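Bag tips, mostly. Paper ones. Been saving these up since April and the list got long so here it is, no particular order.

**Grocery bags as bins**

Brown paper grocery bags hold up way longer than people think if you deal with the top edge. The top is where they go. It flops in, you catch it with your wrist, it tears, done.

- Roll the rim outward. Two turns, three if the bag is tall. Doesnt have to be pretty.
- Crumple it a bit as you go. Stiff new paper fights you, crumpled paper stays put.
- Tape the roll down in a few spots. Black tape, masking tape, whatever is in the drawer. Clear packing tape pops off mine by the end of the week.
- Corners first, then the long sides.

Rolled bag stands open by itself and you can get a whole hand in without looking. Good for toys, scarves, odd socks, the stuff that lives by the stairs.

**Soft toys**

Soft toys go in LAST. On top of anything flat or hard. Put them in first and they spring back and shove everything else up and out. Long bits (ears, fins, tails) point up so there is something to grab.

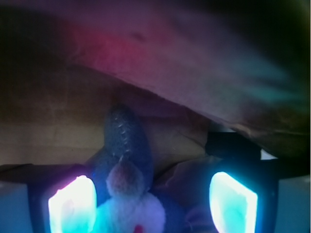 *Navy plush, pointy end up.*

Fabric over the top keeps dust off. Old pillowcase is fine, or a scrap from the rag pile. Don't tuck it in tight, you'll never bother to put it back.

Wash plush before it goes away for the season. Pillowcase, knot the end, cold, gentle. Air dry two days and then one more, the middle takes forever. Maritza Giraldo puts hers on top of the fridge to dry, says the warm air does it overnight. I don't have the clearance.

**Small holes**

Little tear low down? Leave it or patch it from the inside, tape flat, press with the back of a spoon. From the outside the load just pushes the patch off. Anything bigger than a quarter, new bag. They're free.

A hole near the bottom seam is different, that one's going to run. Slip a piece of cereal box in as a floor. Trace the bag bottom, cut a hair small.

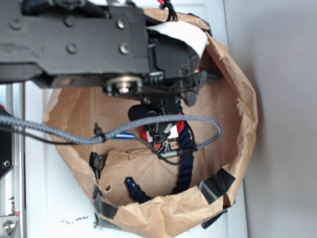 White tabletop is the best place to sort, by the way. Any pale surface. You see the beads and the screws and the one puzzle piece before they roll off. If your table is dark put a old sheet down.

Sorting order I use:

1. Trash out.
2. Hard things.
3. Flat things, standing on edge against the side.
4. Soft things.

Receipts and paper scraps get their own envelope or they end up in everything. I had one Trukness receipt go through three bags and the wash.

**How heavy**

Lift test. One hand under, one on the side, never by the rolled rim. If the bottom bows, split it into two bags. Canned goods no. Books, maybe 4 paperbacks, then stop. Damp anything no.

**Labels**

Marker straight on the paper, on the side that faces out. Big. Stick-on labels curl. Fiona MacLeish writes hers on tape so she can peel and reuse the bag, which is smarter, and I keep meaning to.

Write what's in it and not where it came from. "Hall stuff" means nothing by Wednesday.

**When the bag is done**

Pull the tape, flatten, recycle. Or cut down the seam and use it for drawer liner, under the paint cans, wrapping for the mail. The crumpled ones are better for packing around dishes, already soft. Greasy ones go in the trash here, check yours.

Next time: jars, and getting the glue off them.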